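Holiday let changeover check, Drarkcombe, kitchen and utility
Checked on September 6, 2024, by me, with a mug of tea in one hand

I do this list every year once the August families have gone, and I write my comments straight in as I go round, so forgive the rambling.

1. Smoke alarm, hall. Tested, very loud, pass. Battery changed anyway.

2. Heat alarm, kitchen ceiling. Pass, but it took two goes with the broom handle before I hit the button squarely. Dust it next time!

3. Fire blanket. On its hook, tabs hanging down, pass. The little card showing how to use it has faded and wants reprinting.

4. Carbon monoxide alarm, utility. Pass. Replace-by date is still a good way off.

5. Worktop and island. I run my palm along every edge feeling for chips (a guest caught her sleeve on one last summer, and we never heard the end of it). Edges smooth, nothing wobbles, pass. Drawers all open and shut without sticking.

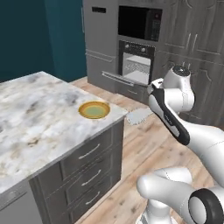
Lingyun Yuan: Can you put the sealing of the stone down as its own line? We did ours at the Wernik cottage far too late and the beetroot had already got in. A drop of water should bead up, and if it soaks in, you need another coat.

Good point, added as 5a. Water test done by the sink, it beaded nicely, pass.

6. Hot water at the kitchen tap. Ran it for 3 minutes, then used the thermometer. Hot enough, but I'd like a proper warning sticker for small children. Action: me.

7. Sockets and leads. The kettle lead has a kink near the plug, so that's a fail. I've cut it off and binned it so it can't creep back into use. New kettle from Wodometti ordered. Toaster fine once I'd emptied the crumbs, and oh my word, the crumbs.

8. Fridge. Reading 7, too warm for my liking. Turned the dial up a notch, will look again tomorrow before the next lot arrive.

9. Gas hob. Guoqing Fu did the yearly service and left his paper in the blue folder. All burners lit first time for me. Pass.

10. Floor and walkways. Nothing to trip over between the back door and the island, but the mat by the door slides about like a tea tray. Needs a grippy underlay, 90 cm wide. Fail until done.
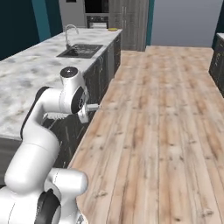 Kitchen island, marble top.

11. First aid box. Plasters low again (where do they all go?), burn gel still in date. Restock on Monday.

12. Meter cupboard. Electric reads 1,793, door closes properly, nothing stored in front of it. Pass.

Still open: kettle, mat, tap sticker, fridge recheck, plasters.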